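Pre-Purchase Inspection Checklist: Listed Industrial Holdings
Verbruggen Pension Trust, Goltport office
Completed by: Trinidad Lumanlan. Reviewed by: Ward Vanhove.
Holding under review: Grendar (ordinary shares)

1. Audited accounts on file: Yes.
Comment: Two years held. September interim statement still to be added.

2. Interest cover and debt maturities checked: Yes.
Comment: The loan from Billivska falls due first. Terms to be confirmed in writing.

3. Position within the limit of 2,000 shares: Yes.
Comment: Proposed purchase is 100 shares in the first instance.

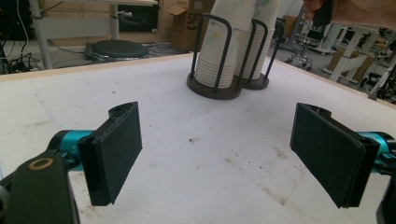
4. Fixed assets tested against the register: In part.
Comment: The reviewer traced 22 entries to invoices. Small items remain a weakness. Furniture and fittings, down to a white table with scuffs and stains on its top or a pair of cup dispensers, should be written off on purchase and kept out of the register. Grendar is asked to state its lower limit for capital items.

5. Dividend record reviewed: Yes.
Comment: Payout was almost 40 per cent of earnings. No objection.

6. Conflicts of interest declared: Outstanding.
Comment: W. Vanhove to sign before any order is placed.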